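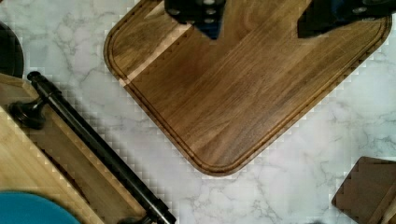
Gripper fingers over a walnut board at Honum.

Search this site
Go

Honum is a kitchen services firm in Jellmont. Robot arms took over part of its tidying work in December, under a plan drawn up by Britta Schmieder.

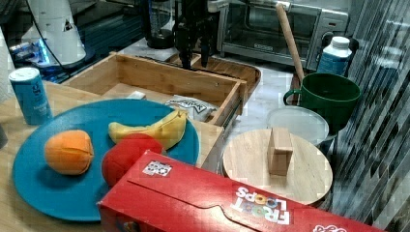

Gripper above a wooden tray, with a teal plate of items on the table.

Staff no longer do all the lifting and putting away. Two kitchen hands moved to checking and planning - a change that brought retraining but no job losses.

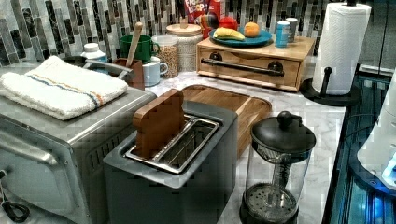 Counter with toaster, French press and bread box.

12 shares
0 comments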